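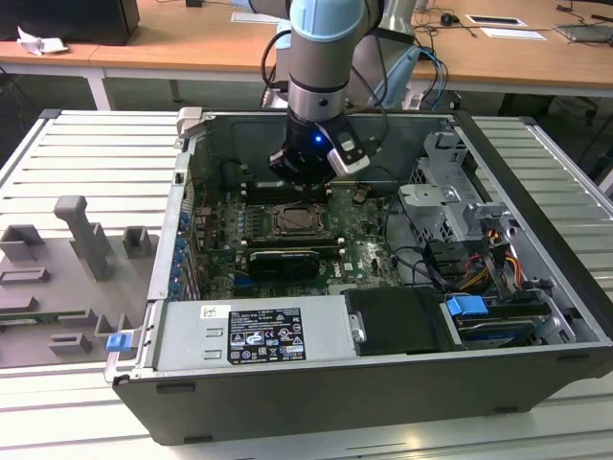 4. Weather and turnout at the Bornton street fair

4.1 Setting and data

Bornton holds its classic car weekend in mid June. Parade Friday evening, street fair and car display on Saturday, swap meet Sunday morning. For the year studied the parade fell on Friday, June 14, 2024, and rain was in the forecast for all of it. Town staff did not cancel anything. The question for this section is narrow: who still comes when the forecast is bad, and where do they spend their time once downtown.

Two sources. First, a short paper survey handed out at both ends of Drimberg Street, 598 usable forms after removing blanks and duplicates. Second, vendor sheets from 116 stalls, filled in by the hour. Sheets were colected by Fasil Tufa and Kalkidan Belay and keyed in the same night. Hourly rain came from the gauge at the Prorka feed store, closest one to the route. The gauge is read by hand, so light drizzle is probably undercounted.
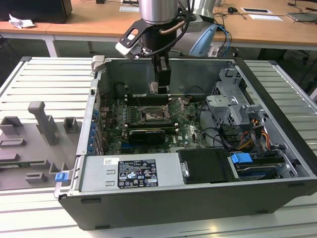 Figure 5. Gripper lowered into an open desktop tower lying on its side.

4.2 Locals and visitors

Forms were split by home zip code. Locals left early when the rain got heavy and came back later, often more than once. Visitors did the opposite. They had a room booked, had driven in, and they stayed, mostly under awnings or in the church hall. Same pattern on Friday and Saturday, weaker on Sunday when many had already checked out.

Car owners are a separate group and should not be pooled with either one. Very few pulled their entries. Several wrote on the form that they had brought covers and would wait it out. One wrote "it's a car, it has a roof" (not a convertible owner, presumably). Csizmadia reports much the same from the Jemal harvest parade, where entrants stayed put through a long wet afternoon and the crowd thinned out around them. Jemal is held in August though, warm rain, so the comparison only goes so far.

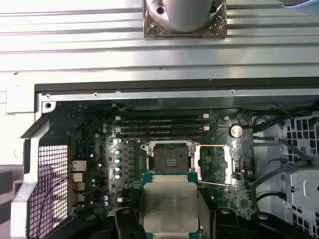
Stall sales followed foot traffic but with a lag. Food stalls recovered inside the hour once the rain let up. Craft and print stalls did not, partly packing time, partly wet stock. Nearly six in ten craft sellers closed at least once on Saturday and stayed closed longer than the rain did. Stalls on the covered side of Drimberg Street did better all day, see 4.3.

4.3 Placement

Covered side versus open side. Assignment was by order of application, not random, and early applicants tend to be the experienced sellers. So some of the gap is seller skill. We reran the comparison on returning vendors only and the gap got smaller but did not go away. Ilona Csizmadia and Tiruwork Mamo checked the coding of stall side agianst the fair map; two stalls were moved to the correct group.
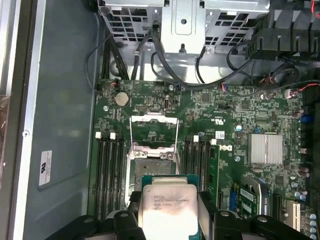
Figure 6. Processor held between two gripper fingers, just below the CPU socket.

Limits. One year, one town, one wet weekend. No dry-year survey to set it against, only the older parking counts, which Etenesh Woldegiorgis is still cleaning. Children were not surveyed. Sunday forms are thin and the Sunday results should be read loosely. Parking data are taken up in section 5.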